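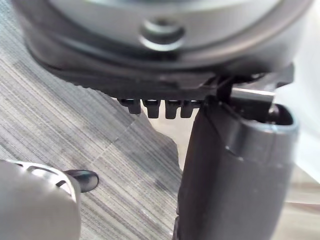

Pollance to carry restored "Delow" from September

3 min read
Print | E-mail

Streaming service Pollance has acquired the full run of the harbor drama "Delow" and will release it in restored form starting in September. The deal covers all 288 episodes across 14 seasons, along with the two feature-length specials. It was signed with Bitero, the production company that has held the rights since the original network closed.

The first release will consist of seasons one through nine, a total of 200 episodes. The remaining five seasons are scheduled for the following spring. Pollance has not set a month for the second release.

"Delow" was shot on 16mm film for its first nine seasons and on standard-definition digital tape after that. The two halves of the series are being handled separately. For the film seasons, Bitero returned to the camera negative, which was stored in 1656 cans at two sites. The negative was cleaned, scanned at 4K, and reassembled shot by shot against the broadcast masters, as no edit lists survive for seasons one to three. The finished episodes will be delivered in high definition at the original 4:3 ratio.

Corina Pfister, who supervised the restoration for Bitero, said matching was the slowest stage.

"The show was edited on tape, so no cut negative exists," Pfister said. "We have dailies and we have the broadcast version. Every shot has to be located by hand or by software and then checked by a person, including shots that last less than a second."

Titles, dissolves, and the split-screen phone calls used in season four were created on tape at the time and have been rebuilt from the film elements. In nine episodes the negative for one or more shots is missing. Those shots have been upscaled from the broadcast tape and graded to match the surrounding material. Pfister said the difference in grain will be noticeable on a large screen.

Seasons 10 to 14 exist only on tape. They will be deinterlaced and color corrected but not enlarged beyond their native resolution before delivery. Pollance said its player will handle scaling for those episodes.

Audio is stereo throughout. Season one was broadcast in mono and will be presented that way. A surround mix was considered and dropped. The theme music is unchanged, but 31 songs heard in the Chuang's Bar scenes were licensed for broadcast only. Bitero has cleared 22 of them for streaming. The other nine have been replaced with instrumental cues from the show's own library.

Episodes will appear in production order with broadcast order available as an option. The two orders differ mainly in season two, where the warehouse fire story was held back and aired after the events that follow it.

Kwok-wai Tu, head of catalog programming at Pollance, said the service had asked for uncut versions. Episodes run between 46 and 48 minutes. The versions shown in syndication were shorter by up to four minutes.

"Most viewers have only seen the syndication cuts," Tu said. "The scenes that were removed are usually the quiet ones, and some of them set up plots three or four episodes later."

New closed captions have been prepared for every episode. No disc release has been announced, and Bitero declined to comment on whether one is planned.

Print | E-mail

Comments (4)

dockside_marge
Production order for season two, finally. I taped these off the air and had the fire episodes labeled wrong for years.

T. Renner
Which nine songs? If the one from the wedding episode is gone I'd like to know before I sign up.

pallet_jack
Glad they kept 4:3. The last show they put up was cropped and you lost the tops of people's heads.

dockside_marge
@T. Renner They don't say. My guess is the jukebox stuff from the first two seasons, but I'd wait for a list.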